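Reusable Cup Scheme, Preltmont: Interim Report to the Suleo Fund
4 min read

Prepared by Nele Nijs, October 26, 2025

1. Progress in the period

The scheme replaces disposable cups in staff kitchens and the public canteen at Preltmont. A total of 2,366 items of crockery have been issued against the purchase order placed in August. Breakages stand at 133, all logged by the kitchen in which they occurred. The breakage rate is within the allowance set out in the grant agreement.

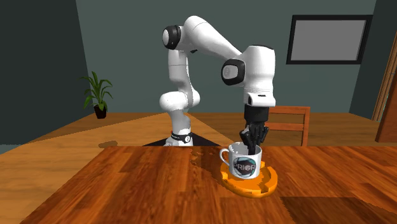 Figure 1. White mug and orange plate on a wooden table.

Washing capacity remains the limiting factor. The second dishwasher was connected six weeks late owing to a fault in the drain line, and Kimutai Kinyua has agreed revised collection times with the canteen until the backlog clears. Mugs are now stored upside down on open racks after two kitchens reported odour from closed cupboards.

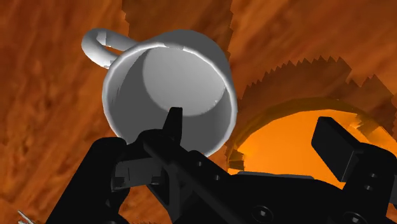 2. Expenditure and staff feedback

Spending is under budget on crockery and over budget on detergent. Faith Wanyama has requested a quotation from Minja for bulk supply, to be compared with the present contract.

The staff survey drew 255 replies. The commonest complaint concerned a shortage of clean mugs before ten in the morning. There were 13 requests for a larger size, which the current budget does not cover.
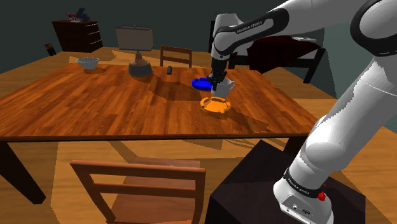 Source: Preltmont project file

3. Next period

Bakari Mushi will extend the scheme to the two remaining kitchens. Approval is sought to move the underspend on crockery to the washing budget line.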